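Tingir em casa: o azul-esverdeado que me roubou o mês inteiro

27 de janeiro de 2020

Voltei a tingir! Quem acompanha o blog desde o começo lembra da fase do índigo, que terminou com a pia manchada e uma promessa (minha) de nunca mais. Pois é, durou até outubro. Uma amiga me deu uns saquinhos de corante reativo da Zodasen, eu disse que ia guardar para um dia de chuva, e choveu naquela mesma tarde.

Para quem nunca mexeu com isso: corante reativo é aquele que se liga à fibra de verdade, com ajuda de um álcali, e por isso aguenta lavagem muito melhor do que os de panela que a gente comprava em farmácia. Funciona em algodão, linho, viscose, cânhamo. Em poliéster não pega, nem adianta insistir (insisti, tenho uma blusa cinza-triste para provar). A costura também costuma ser de poliéster, então prepare-se para linhas brancas aparecendo em tudo. Eu passei a gostar delas.

Meu método ficou assim, depois de muita tentativa:

Lavo o tecido com água bem quente e um pouco de barrilha, sem amaciante. Tecido novo vem com goma e a goma estraga tudo.

Peso o tecido seco. A última leva deu 76 gramas de retalhos, quantidade ótima para teste, cabe num balde pequeno.

Dissolvo o corante à parte, em água morna, mexendo até sumir o último grão. Máscara nessa hora, sempre! O pó é fininho e ninguém precisa respirar turquesa.

Sal na água, tecido na água, mexer bastante. Só depois entra a barrilha, dissolvida também, e devagar, longe do tecido.

Aí é deixar quieto, mexendo de vez em quando, e enxaguar até a paciência acabar. Minha média são sete enxágues, o primeiro frio e os últimos bem quentes.

O turquesa merece um parágrafo só dele, porque é teimoso. A molécula é enorme, demora a entrar na fibra e gosta de calor. Com vermelho e amarelo eu trabalho em água morninha e fico feliz, mas o turquesa em água morninha sai quase todo no enxágue, uma tristeza ver aquilo descendo pelo ralo. Comecei a enrolar o balde num cobertor velho e a deixar de um dia para o outro, e que diferença! Anotei tudo no caderno, já estou na receita 14, e a favorita por enquanto é turquesa com uma pitadinha de amarelo-limão, que batizei de Drurkau (os nomes saem da minha cabeça, não procurem no catálogo). A versão mais escura, com um nada de preto, virou Ki, porque cabia na etiqueta.

Também andei lendo o fórum Praststead, que tem uma discussão de 109 páginas sobre água dura. Li quase inteira, com café, e recomendo a quem tem esse tipo de gosto. Resumindo muito: se a sua água deixa crosta na chaleira, vale pôr um amaciante de água (o mineral, por favor, nada daquele de roupa cheirosa) antes do corante.

Uma coisa que adoro nesses azuis-esverdeados é como mudam com a dobra do pano. Na parte que pega luz vão para o água, na sombra puxam para um petróleo fundo, tudo no mesmo pedaço.
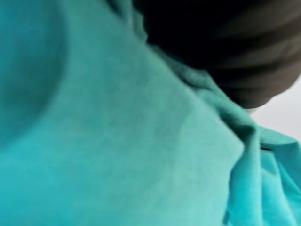

Dá para usar a mesma panela da comida depois?
Melhor separar uma só para tingir, junto com a colher e o balde, e nunca mais devolver para a cozinha.

Para fevereiro quero tentar o degradê, mergulhando o tecido aos poucos, e talvez uma toalha de mesa de linho que está na gaveta há anos esperando coragem. Se alguém tiver receita boa de verde-musgo que não vire marrom, deixa nos comentários, que os meus todos viraram!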